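Bits and Pieces from the Tapley Kitchen

Welcome to my little corner of the Tapley pages! Glenys Hulme asked me ages ago to put up something from our March table-laying morning, and I do love any excuse to talk about crockery (as my family will tell you, at length). We began at the plain white table, and I'm afraid I spent far too long fussing over which colours looked nicest on it.
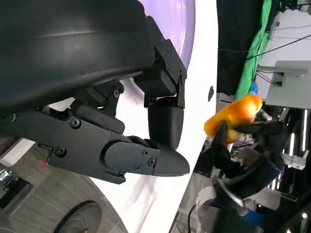

The glossy purple bowl on the white tabletop, with its deeper purple rim. Such a cheerful colour!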